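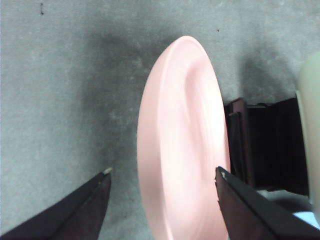 ## 4. Recording a Ranum run

Plates are a lovely test for Ranum, our grasp-learning method: a thin rim shows a poor approach angle straight away!

1. Start the Girkadel logger and set the run length to 2000 steps.
2. Guide the arm to the plate and close the fingers slowly.

 **Caution:** keep your free hand clear of the fingertips.
3. Keep the blurred views too. Ranum learns from fast moves as well as still ones.
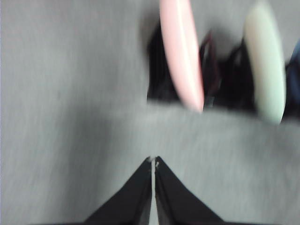

4. Save the run, then start the next.

**Note:** training needs 96 saved runs.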